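Linen Day Fills the Hall at Mapplebeck

June 1, 2024

If you have ever lost a fight with a fitted sheet, Mapplebeck was the place to be this weekend! The community hall threw its doors open for Linen Day, a whole morning given over to folding, sorting and packing household cloth, and 95 people came through before lunch.

The idea came from Lacey Haslam, who ran the linen room at the old Orkov guesthouse and still folds a tablecloth faster than most of us can find the corners. She had hoped for a couple of dozen neighbors. By mid-morning the line for the folding tables had reached the coat hooks and somebody had gone home for more chairs.

"People kept telling me they just roll the sheet up and shut the cupboard on it," Haslam said. "I did that too, for years. Then I had a whole guesthouse to look after and I had to learn."

Her method starts with the cloth laid out flat and smoothed by hand from the middle toward the edges, well before any folding starts. Go slowly, she told the first group, and don't tug - a pulled corner gives you a crooked fold every time. 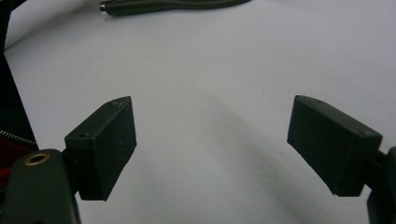 After the smoothing came the fitted sheets, and that was when the hall got loud. Haslam tucks one corner inside the next until all the elastic sits on the same side, then folds the whole thing in thirds. Plenty of first tries ended up as a lump, and there was a big cheer when a father and son at the back table finally got a king-size sheet down to a tidy rectangle (and then had to do it again for everyone who missed it).

The second half of the morning went to packing. Sheets and pillowcases that people had brought to give away were sorted by bed size, tied with cotton tape and boxed up for the family shelter in Trestetitz. The shelter had asked for twin sheets most of all, and there were enough to fill 6 boxes. The towels went separately, along with a lovely stack of crib blankets.

Everyone left with a card showing the folds step by step, plus Haslam's advice on storing a set inside one of its own pillowcases. Mine is already taped inside the closet door, and the shelf below it has never looked so good.

A second Linen Day is planned for November, when the subject will be quilts and heavy blankets. Entry is free again, and tables will be set up from the time the hall opens. Bring your own quilt if you can carry it!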